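2 min read

So the club spent May printing grippers. Ita Sheehan, our mentor, says the kids "own the design," but they downloaded it and changed the pad angle by 4 degrees. I'm still not convinced that's engineering. Up to 30 hours went into it, and my daughter couldn't tell me what the pivots do. 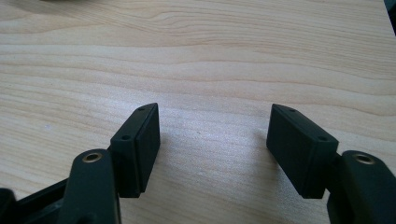
I'll keep driving her there anyway. Ask me again after the Lucero meet.

Comments

Joaquín Núñez: Mine learned plenty.

Tasta: 4 degrees matters!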